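How Do You Teach a Robot to Pick Things Up?

Hi! I'm Wolfram Brinkmann, and my job is showing robots how to do stuff. Kids ask me about it all the time, mostly my niece's class at Bastgate School, and their first question is nearly always "Do you just tell it what to do?"

I wish! Let's try it. Think about picking up a pencil. Easy, right? Now write down every single thing your hand did. How far did it move? When did your fingers open? How hard did they squeeze? I tried this once and filled 2 whole pages, and then I rolled the pencil over to the other side of my desk and my instructions were no good anymore.

So we do it another way. We let the robot learn from examples, a bit like the way you learned to tie your shoes by watching somebody and having a go yourself.

An example is a recording of one try at a job. The computer saves what the robot's camera sees, and it also saves where the arm is and whether the gripper (that's the robot's hand, and it has just two fingers) is open or shut. All of that gets saved over and over, many times a second, from the start of the try to the end.
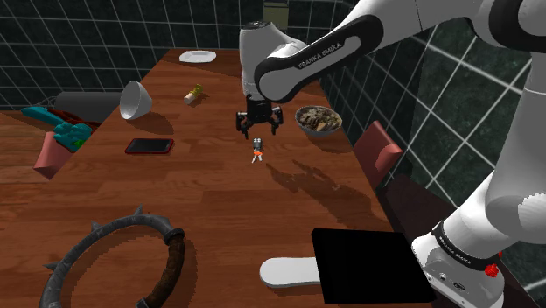
One example doesn't teach much. If the robot only ever saw me pick up a key from the middle of the table, it might think keys only live in the middle of tables! So we need lots. My team's project is called Stimside, and so far we have 1231 examples. I made 654 of them myself, usually with a mug of cocoa next to my keyboard.

Did you notice I said keyboard? A lot of our examples are made inside a computer. It's called a simulation, and it works a little like a video game. There's a pretend arm, a pretend table and pretend things lying on it, and the computer works out how everything would fall and roll and bump. I steer the arm and the computer does the recording. If I knock a bowl off the table, I press one button and start again — no sweeping up!

We like a messy table, too. Your kitchen table at home probably has a phone on it, and somebody's breakfast, and a thing that nobody has put away. A robot that has only practiced on clean, bare tables would get very confused at your house. By mixing things up, we help it learn which thing matters for the job and which things to leave alone. 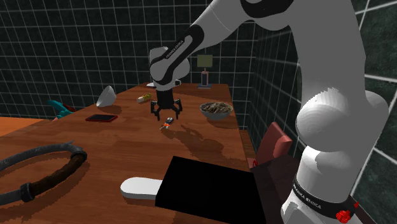 The gripper is open above a small key with an orange tag.

Now, what about the tries that go wrong? I make plenty of those. Sometimes I squeeze too early and the gripper closes on nothing. We put a label on each try that says whether it worked, so the computer doesn't copy my mistakes. My friend Ackermann checks the labels, and last April she found 9 that I had marked wrong in one afternoon. Oops.

After that comes the learning part. A computer program we named Zudero goes through the examples again and again. It looks at a picture, guesses how the arm should move next, and checks its guess against what I did. At first the guesses are terrible. Bit by bit they get closer, and then we give it a table it has never seen before and let it have a go by itself.

Want to try being a robot teacher? Get a friend and a spoon. Your friend is the robot and can only use one finger and a thumb. Without talking, show them how to move the spoon into a cup. Do it three times, starting with the spoon in a different place each time, then put it somewhere new and let your friend try. Then swap places, and see how many examples you need!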